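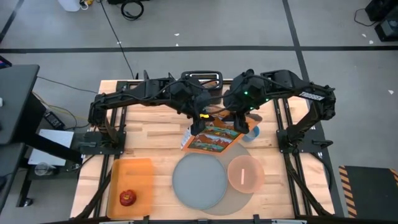
시리얼은 봉지째 밀폐 통에 부어 버리면 그만인데 상자를 왜 끝까지 붙들고 있느냐는 댓글이 지난주 자료 밑에 달렸어요. 상자는 자리만 차지하고, 어차피 애들은 그림만 보고 고르더라는 말도 함께요.

맞는 말이에요! 저도 몇 년을 그렇게 살았고요. 그런데 통에 부어 놓고 나면 두 가지가 꼭 사라지거든요. 유통기한이 사라지고, 알레르기 표시가 사라져요. 오늘 자료는 그 이야기에서 시작할게요. 원래는 접시 쌓기부터 하려고 했는데 댓글 보고 순서를 바꿨습니다.

플루델비(Fludelby) 생활강좌 / 식탁과 찬장 반
6강 수업 자료: 아침 식탁 치우기, 상자와 접시와 컵
2021년 4월 26일

1. 상자를 버릴까 말까

제 기준은 간단해요. 일주일 안에 다 먹는 집이면 상자 그대로 두고, 그보다 오래 가는 집이면 통으로 옮기세요. 통으로 옮길 때는 상자 윗날개에서 날짜가 찍힌 부분만 가위로 오려서 통 뒤에 테이프로 붙입니다. 날짜가 옆면에 있는 제품도 있고 바닥에 있는 제품도 있으니까 오리기 전에 한 바퀴 돌려 보시고요. 저는 한번 신나게 오려 놓고 보니 요리법만 오렸더라고요. 날짜는 이미 재활용 봉투 맨 밑에 가 있었죠.

알레르기 있는 식구가 있으면 성분표도 같이 오려 두세요. 이건 좀 강하게 말씀드리고 싶어요. 손님이 물어볼 때 "아마 땅콩은 없을걸요" 하고 대답하는 것만큼 불안한 게 없어요.

상자 그대로 두기로 한 분들은 속봉지 접는 법만 익히면 됩니다. 위를 둘둘 말지 말고(말면 금방 풀려요) 양쪽 모서리를 뒤로 삼각형으로 접은 다음, 남은 부분을 앞으로 두 번 접어 내려서 집게를 꽂으세요. 집게는 빨래집게도 괜찮아요. 수업 때 투수타치(Tusutach) 집게를 써 본 분들이 이게 꼭 있어야 하냐고 물으셨는데, 없어도 됩니다. 저는 입구가 넓어서 좋아할 뿐이고요, 오래된 나무집게도 서랍에 한가득 있어요.

2. 무엇부터 들어 올릴까

식탁을 치울 때 사람들은 대개 싱크대로 갈 것부터 집어 들어요. 그릇이 더러우니까 마음이 급한 거죠. 저는 반대로 마른 것부터 치우자고 합니다. 상자, 냅킨, 랩이나 호일 같은 두루마리, 이런 것들은 물 한 방울에도 우는데 그릇을 옮기다 보면 꼭 우유가 한 줄 흐르거든요. 종이 상자 바닥이 한번 젖으면 찬장 안에서도 눅눅하고, 나중에 들어 올릴 때 밑이 툭 빠져요. 시리얼이 바닥에 쏟아지는 소리, 들어 보신 분은 아실 거예요.

그러니까 순서는 이렇습니다.

마른 것을 먼저 한쪽으로 모은다.
컵을 치운다. 넘어지기 쉬운 것일수록 빨리.
접시를 종류대로 겹친다.
빈 식탁을 닦고, 마른 것을 제자리에 넣는다.

컵을 접시보다 먼저 치우는 게 낯설다는 분이 많았어요. 접시를 겹치려면 팔이 식탁을 크게 가로지르는데, 그 길에 컵이 서 있으면 소매가 걸려요. 저처럼 긴 카디건을 즐겨 입는 사람한테는 정말 중요한 문제랍니다(웃음).

옮기는 횟수도 한번 생각해 보세요. 식탁에서 찬장까지 몇 걸음 안 돼도 하나 들고 가고 또 하나 들고 가고 하면 아침마다 꽤 걷게 돼요. 찬장으로 갈 것들을 식탁 한쪽 모서리에 모아 두면 두 번이면 끝나요. 쟁반이 있으면 한 번! 저는 쟁반파인데, 쟁반을 씻어야 하는 게 싫다는 분들의 마음도 이해합니다. 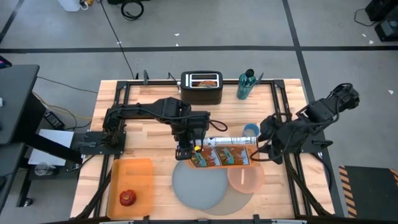 겹쳐 놓는 버릇은 치우기 전에 한번 풀어 주는 게 좋아요. 식탁 위에서는 물건들이 자꾸 서로의 밑으로 파고들거든요. 커다란 청회색 접시가 포장 상자 아래쪽에 살짝 물려 있고, 베이지빛이 도는 회색 둥근 그릇도 그 밑에 걸쳐 있는 이런 모양새, 다들 집에서 보셨죠? 이때 접시를 먼저 당기면 위에 얹힌 상자가 같이 끌려오고, 상자가 끌려오면 뒤에 있는 두루마리까지 밀려요. 그 옆에 작은 파란 컵까지 서 있으면 줄줄이 움직이는 거고요. 그러니 맨 위에 얹힌 것, 그러니까 상자부터 위로 똑바로 들어서 치웁니다. 끌지 마시고 들어 올리세요. 접시가 긁히는 것도 덜하고 소리도 안 나요.

상자를 들 때는 양 끝을 잡아 주세요. 한가운데를 한 손으로 꽉 쥐면 앞뒤 면이 눌리면서 속봉지 안의 시리얼이 부서져요. 특히 눕혀 둔 상자가 그래요. 세워져 있을 때는 위쪽을 가볍게 잡아도 되지만, 누워 있는 상자는 날개 쪽이 벌어져 있을 수 있으니까 입구부터 확인하시고요. 제가 수업 때 이걸 빼먹고 시범을 보이다가 우수수 쏟은 건... 오신 분들만 아는 걸로 해요.

두루마리 종류는 눕혀 놓으면 굴러요. 식탁에 잠깐 두더라도 무거운 것 옆에 붙여 두거나 행주를 한 번 접어 밑에 괴어 두세요. 서랍에 넣을 때는 손잡이 쪽이 아니라 안쪽 벽에 붙여서 길게 눕히면 서랍을 열 때마다 덜컹거리지 않습니다. 찬장 문 안쪽에 세워 두는 분도 계신데, 문이 깊어야 가능해요. 우리 집 문은 안 되더라고요.

3. 접시 겹치기

이건 지난 12월 수업 자료에도 있던 내용인데 새로 오신 분들이 계셔서 다시 적어요.

큰 것이 아래, 작은 것이 위. 여기까지는 다 아시죠. 문제는 크기가 비슷한데 모양이 다른 접시들이에요. 납작한 접시 위에 오목한 접시를 얹으면 굽만 닿아서 흔들리고, 오목한 접시 위에 납작한 접시를 얹으면 뚜껑처럼 덮여서 안에 뭐가 남았는지 안 보여요. 둘 다 별로예요. 납작한 것끼리 한 무더기, 오목한 것끼리 한 무더기, 이렇게 나눠 주세요. 색깔은 맞추지 않아도 됩니다. 색 맞추기는 기분이 좋을 때 하시면 돼요. 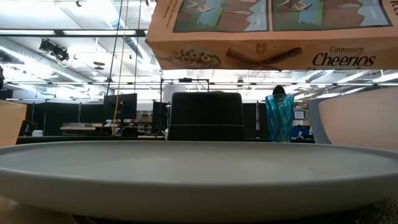
부스러기는 겹치기 전에 꼭 털어 주시고요. 과자나 시리얼 부스러기가 사이에 끼면 위 접시 굽에 눌려서 갈리는데, 무광 접시는 그 자국이 은근히 남아요. 반짝이는 유약을 바른 접시보다 무광 접시가 예민하다는 걸 저도 한참 쓰고 나서 알았어요. 손으로 문지르지 말고 한쪽으로 기울여서 톡톡, 그걸로 안 떨어지는 건 마른 행주 끝으로 살짝 밀어 내면 됩니다.

찬장에 넣을 때는 사이에 얇은 종이를 끼우라는 분도 있고 필요 없다는 분도 있어요. 매일 쓰는 접시라면 저는 안 끼웁니다. 아침에 종이를 빼고 있을 시간이 없잖아요! 명절에만 꺼내는 접시에는 키친타월 반 장씩 끼워 두고요.

높이는 한 무더기에 최대 여덟 장까지만 쌓으세요. 찬장 칸이 높다고 끝까지 쌓으면 밑에서 세 번째 접시가 필요한 날이 꼭 와요. 칸이 너무 높은 집은 선반 받침을 하나 넣는 게 낫습니다. 플리티에(Plitier) 선반 받침을 물어보신 분이 계셨는데, 저는 접히는 다리가 조금 흔들려서 무거운 접시 밑에는 안 쓰고 컵 칸에만 써요. 가벼운 건 잘 버텨요.

4. 컵은 엎을까 세울까

끝나지 않는 논쟁이죠. 수업에서 손을 들어 보니 반반이었고요. 엎으면 먼지가 안 앉고, 대신 덜 마른 컵에서는 냄새가 갇혀요. 세우면 잘 마르지만 며칠 안 쓴 컵은 헹궈야 하고요. 매일 쓰는 컵은 세우고 손님용은 엎는 게 제 방식인데, 찬장이 눅눅한 집이라면 전부 세우는 쪽을 권해요. 컵을 컵 안에 넣어 쌓는 건 같은 모양일 때만요. 조금 다른 컵끼리 끼우면 안 빠져서 찬물 더운물 다 동원하게 됩니다(아래 컵은 따뜻한 물에 담그고 위 컵에는 찬물을 부으면 빠져요, 혹시 지금 끼어 있는 분을 위해 적어 둬요. 유리컵은 너무 뜨거운 물은 피하시고요).

작은 컵은 앞줄에 두세요. 뒷줄로 가면 큰 컵에 가려서 없는 컵이 돼요. 그러다 새로 사고, 또 뒷줄로 가고. 우리 집에 작은 컵이 왜 이렇게 많은지 이제 아시겠죠.

5. 다음 주까지 해 오실 것

집에서 아침 먹은 식탁을 하루만 골라서, 치우기 전에 어떤 것이 어떤 것 위에 얹혀 있는지 종이에 그려 오세요. 그림 솜씨는 안 봐요. 동그라미랑 네모면 충분하고, 화살표로 치운 순서를 적어 주시면 돼요. 식구가 여럿이라 식탁이 정신없는 집일수록 재미있으니까 부끄러워 마시고 그대로 그려 오세요.

찬장 한 칸도 비워 보면 좋겠어요. 전부 말고 딱 한 칸이에요. 꺼낸 물건 중에 날짜가 안 보이는 것이 있으면 따로 빼 두었다가 가져오셔도 돼요. 같이 보고 어떻게 할지 정하죠.

다음 시간은 멍(Meng) 관 아래층 조리실에서 합니다. 늘 쓰던 방이 아니니까 헷갈리지 마시고, 앞치마는 안 가져오셔도 돼요. 행주는 각자 하나씩 부탁드려요. 싱크대 밑 수납을 할 거라 무릎 꿇기 편한 바지를 입고 오시면 좋고요.

조회 2,535 · 공유 78 · 댓글 19
문의: 플루델비 생활강좌 안내 데스크
© 2021 Fludelby. 수업 외 무단 배포 금지
맨 위로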